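4.2 Teaching the plug task by hand and from a distance

I should say up front that I was sure hand guiding would win. You take hold of the arm, you move it where you want it, the robot remembers – what could be easier? For big sweeping motions it really is lovely, and most people in the Dombridge sessions got the hang of it over a cup of tea. Then we moved on to plugs and sockets, and my nice theory fell apart a bit.

The trouble is that you have two hands and the job wants two arms, so once you're guiding both of them you've got nothing left to work the grippers with (I tried my elbow, and I don't recommend it). Your own hands also get in front of the wrist cameras, so the policy learns from pictures full of knuckles! We kept 88 hand-guided demonstrations for comparison and collected everything else by remote control, 1,998 demonstrations in all, using the Brulov leader arms. Of those, 1,236 involve a plug, a socket or both.

Remote control has its own headaches. You can't feel the pins catch on the face of the socket, so everybody pushes too hard in the first week. We ended up asking operators to stop just short, look at the wrist view, square up the plug and only then move in. That little pause is plain to see in the recordings, and I'm rather fond of it. We left it in for training, although the Starkerow set trims its pauses out and we did wonder about doing the same.

Figure 6 has one view from the wrist and one from the fixed camera, which are the two kinds of picture the policy is given.
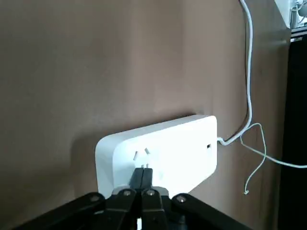
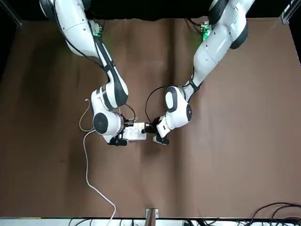 Figure 6. Power board work. First view: a plug held in the gripper, pins pointing up towards the sockets. Second view: both arms holding a white power strip between them.

Farouk read a draft of this section and disagreed with me about hand guiding, saying that 88 demonstrations was far too few to judge it by, that a foot pedal for the grippers would have sorted out most of my complaints, and that we ought to run the comparison again in July with one fitted.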